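Our Visit to the Rikmont Soup and Stew Fair

I'd been promising myself this trip since February, when my neighbor Yolanda Castaño came back from Rikmont with a jar of bean soup starter and would not stop talking about it. So off we went, the two of us and a cooler in the back seat, and I am so glad we did!

Parking was four dollars and the line moved fast. The hall had 47 stalls this year, mostly home cooks, with a few small makers mixed in. We started at Prulari, where they were ladling out a white bean and kale soup from slow cookers lined up along the wall (get there before noon, it goes). I asked for the recipe and got a card with butter on it, so now I have butter on my purse too.

Ilir Dumitrescu gave the pressure cooker class at eleven. He browns his onions much longer than I do - a good fifteen minutes - and adds the garlic only at the end, then scrapes up the bottom with a splash of broth before the lid goes on. His lentil stew tasted like it had been on the stove all day. I went back for a second cup and Yolanda had three.

We came home with smoked paprika, two bags of red lentils and a ladle from Driker that I did not need. A lady at the door told us about 3000 people came through last year, and I believe it, as we could hardly get near the cornbread. 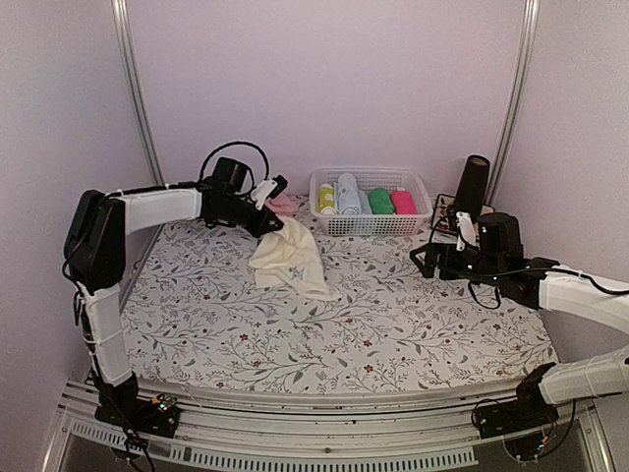 If You Go

Bring cash, small containers with tight lids and comfortable shoes. The classes fill up early, so put your name down when you come in.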